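Print this article | E-mail this article

Why we keep the clothes we never wear

Moving house does it. Thirteen boxes up the stairs in Tunthorpe and most of them sweaters. Nobody needs 13 boxes.

Frandsen, the secondhand shop on Bolluvgate, takes in 395 bags a month. June is worst – spring guilt, end of term, weddings coming. Half goes out again by the weekend. The rest is gray T-shirts, wich sell to no one.

My own rule, two years and gone. Broke it twice already. A coat, then a dress I can't zip.

Fold first, decide later. Seems to work.

Last updated: June

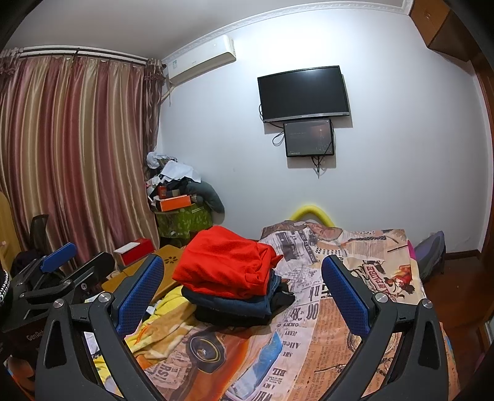
Red-orange on top, navy and black beneath, on a newspaper-print bedspread.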